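Home | Phones | Laptops | Reviews

Lozano handset delayed again

2007-04-22, by staff writer

Lozano's slider phone has slipped a third time, says Plavbridge, its only carrier. Over 84 stores have the posters up.

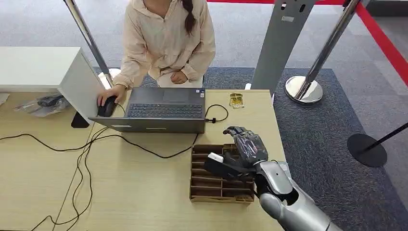

Laptop, with mouse and cables.

The colour screen stays, as does the 2-megapixel camera.
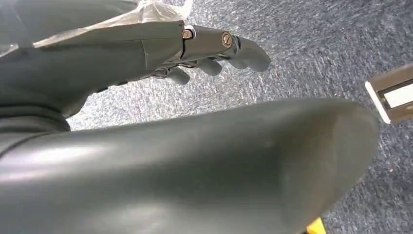

Pricing is still a secret. Grey is the only finish anyone has confirmed, much the shade of the robotic hand over the carpet, and Lozano calls it Dirurwood.

3 comments | 2 shares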